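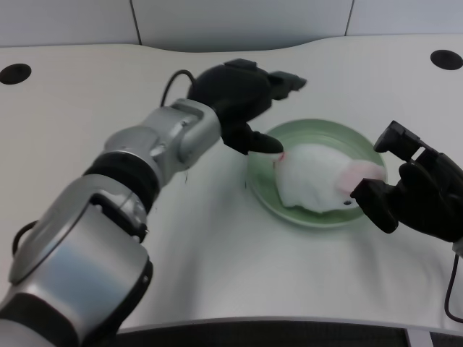
Left hand faulted out on us again last night, second time this week. Lower finger stops reporting position, controller throws 523, and then the whole left arm goes stiff wherever it happens to be. The task is plate clearing, white soft thing on the green plate, both hands in. You can see the cable on the left wrist, it loops up off the top of the wrist section and back down into the base of the hand. I think that loop is the problem but the guy who sold us the hands says firmware. Anyone running Plakix hands seen a 523 that ISNT firmware?

Arm is fine on its own btw. 700 cycles with the hand unplugged, zero faults.
- benchrat_ott

gint_p wrote:
523 is encoder timeout. Firmware 11 made it way too touchy, they shortened the window. Roll back to 10 and see. Took me five minutes and I havent had one since October.

benchrat_ott wrote:
Already on 10. Never went to 11, the release notes scared me off. Heres another one from the same evening
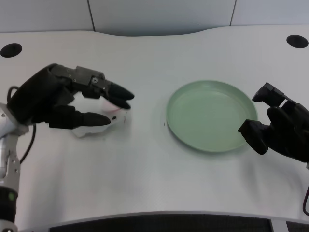 left hand over the crumpled bit, plate empty

Log has the fault at cycle 108. Lost the finger, arm locked, had to hit the estop and back the hand off by hand. No damage I can find.

sveva_c wrote:
That cable. We had the same thing on the Samonte arms, conductor broken inside the jacket right where it bends, looked perfect from outside. Only opened up at one end of the wrist roll. Put a meter on it and roll the wrist slow, bet you it drops out.

gint_p wrote:
Maybe. But a broken conductor usually takes out all the fingers, not one. They share the supply.

sveva_c wrote:
Supply yes, signal no. Each finger has its own pair. Pull the cover and look.

uldis_s wrote:
Forget the cable for a second. You say the arm "goes stiff wherever it happens to be". With a finger down on something?? That is the bit I would be worried about. If it loses position feedback on a finger it should drop current on that finger first and THEN hold the arm. Ours kept squeezing for a good while after the fault and bent a fingertip. If that had been somebodys hand reaching in for the plate, not funny.

benchrat_ott wrote:
Hm. Fair. Pretty sure mine holds last commanded torque on fault, thats the default isnt it

uldis_s wrote:
It is the default and its a bad default. fault_mode in the hand config, set it to release. Do it before you run again, never mind the cable.

gint_p wrote:
Disagree on release as a blanket setting. If youre carrying something heavy it drops it on the table, or on a foot. For cloth and plates sure, go ahead. But dont tell people to set it everywhere.

uldis_s wrote:
I would take a broken plate over a crushed finger any day of the week.

gint_p wrote:
And I work with castings. Different job, different setting. Thats all im saying.

benchrat_ott wrote:
ok set to release for now, its light stuff only. Will meter the cable tonight if I can get the cover off, two of the screws are chewed up already (me, my fault)

benchrat_ott wrote:
Update. sveva_c wins, kind of. One signal wire opens up when I roll the wrist past halfway, comes back when I roll it back. Jacket looks brand new. Ordered a Flarero flex cable, the softer one, and going to give it a bigger loop with a clamp futher down the arm. Right side gets one too while im in there.

sveva_c wrote:
Dont clamp it on the wrist side of the joint or you'll be back here in a month

gint_p wrote:
ok ok, cable. Still stay off 11 though

benchrat_ott wrote:
Cable is on backorder so its parked till then. Will post the cycle count once its in.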